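報道関係者各位
2019年5月23日
株式会社Cirala

中小オフィス向け備品管理サービス「Disenow」、8月に提供開始
登録できる備品は1拠点あたり2,000点まで

株式会社Cirala(代表取締役:ジャネル・マカラエグ)は、中小規模の事業所を対象とした備品管理サービス「Disenow(ディセナウ)」の提供を8月に開始します。これに先立ち、本日より事前申し込みの受け付けを始めました。

Disenowは、机や椅子、電源アダプター、貸し出し用の鍵といった社内備品の所在と使用者を、パソコンやスマートフォンのブラウザーから確認できるサービスです。備品にラベルを貼り、品名と保管場所を入力すると台帳が作成されます。表計算ソフトで作成した既存の台帳も取り込めます。

開発にあたっては、内装設計のFemier株式会社など52社に試験版を提供しました。要望が多かったのは、返却期限の通知と、棚卸しの途中で作業を中断できる機能です。いずれも正式版に搭載します。

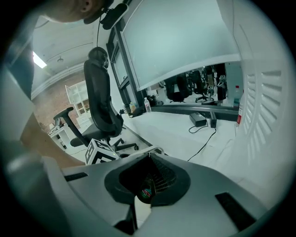

室内での作業中の一場面

Femier株式会社総務部のオドゥオル・オデラ氏は次のように述べています。
「これまでは部署ごとに台帳の書き方が違い、年度末の棚卸しに2週間かかっていました。試験版では品名の表記をそろえるところから始めました。古い備品の登録にはまだ手間がかかりますが、貸し出しの記録は以前より追いやすくなっています」

料金は登録点数に応じた月額制で、200点までは無料です。それを超える場合の料金は、提供開始までに当社ウェブサイトでお知らせします。初期費用はかかりません。契約期間の定めはなく、月単位で解約できます。解約時には、登録した台帳を一覧形式のファイルで書き出せます。

導入時の設定支援は、販売パートナーのÓ Briain社が担当します。遠隔での支援を基本とし、訪問を希望される場合は別途見積もりとなります。

■サービス概要
名称:Disenow
提供開始:2019年8月(予定)
対象:中小規模の事業所
対応言語:日本語、英語
申し込み方法:当社ウェブサイトの専用フォーム

■本件に関するお問い合わせ
株式会社Cirala 広報担当 ホナリン・マングバット
お問い合わせは当社ウェブサイトの報道関係者用フォームよりお願いいたします。

※記載の内容は発表日現在のものです。予告なく変更となる場合があります。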